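# The long game at the Pimanholm card rooms

Slavica Dervishi learned gin rummy from her grandmother, who played for buttons and didn't give them back. She now runs the card rooms at Pimanholm, where the regulars play rummy, cribbage and whist in the evenings and where, each June, the Mellari Cup fills every table for 2 days.

The Cup is a gin rummy tournament. It takes 200 players and there is a waiting list. Entry costs the same as a decent lunch, and the winner gets a plain silver tray and a modest cheque. Most of the people who come know they won't win either of them.

Gin is an easy game to learn. Two players are dealt ten cards each. You draw a card, you throw a card away, and you try to arrange your hand into sets of the same rank or runs of the same suit. When the cards left over add up to ten or less, you can knock and end the hand. If there are none left over, you have gin and a bonus. A child can play it in an afternoon.

Playing it well takes longer. Dervishi reckons she had played 2,000 hands before she understood what the discard pile was for. "I was only looking at my own cards," she says. "I'd throw a king because kings are expensive to hold. Then I'd wonder why the other person kept picking them up."

A good player remembers every card that has gone, and also the order in which it went. If your opponent throws the eight of hearts early and the nine of hearts two turns later, they probably aren't building hearts in the middle. If they take your six of clubs, there are only a few things they can be doing with it, and each discard after that narrows it down.

The other half of it is when to knock. Beginners tend to wait for gin, since the bonus looks large and it feels better to finish a hand completely. Stronger players knock early and often. A knock on the fourth or fifth draw catches the other side with a fistful of court cards, and the points soon add up.

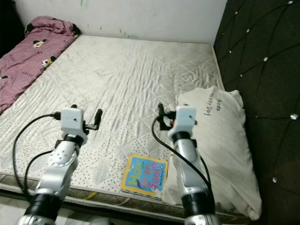
There is a risk in it. If you knock and your opponent turns out to have the same count or a lower one, that is an undercut, and they score instead of you, with a bonus on top. Late in a hand the chance of this goes up with every draw. Dervishi's own habit is to knock at once in the first few turns and to think much harder after that. She says she still gets it wrong.

The Cup is played over 13 rounds. Nobody is knocked out. Points are carried forward, and after each round players are paired with someone on a similar score. A bad start can be repaired, up to a point, and the last tables on the final afternoon are usually between people who have had one poor round and put it behind them.

The format came from Gunn, the club along the coast that ran the event before Pimanholm took it over. Gunn used a straight knockout at first. Half the field had gone home by mid-morning, and the bar takings showed it. The change to points was made for that reason, and the players found they liked it.

Scoring is still done on paper. Each pair keeps one sheet, both sign it, and a steward carries it to the front desk. A few years ago the club tried Skilik, a scoring program that runs on a tablet, and dropped it after one season. It worked well enough, but people stopped checking each other's sums, and two results had to be argued over from memory.

Cards are changed every three rounds. The used packs go into a box by the door and are sold off cheaply for practice at home.

For anyone thinking of entering, Dervishi's advice is mostly practical. Play slowly enough to watch the discards. Sort your hand differently each time, as some opponents will notice where you put a card when you pick it up. Eat something before the afternoon session. Learn the undercut bonus your club uses, which varies more than it should.

Entries for next year's Cup open on 1 Nov 2018. Forms are kept at the front desk in Pimanholm, and beginners' tables run there most weeks through the winter, with tea included in the table fee.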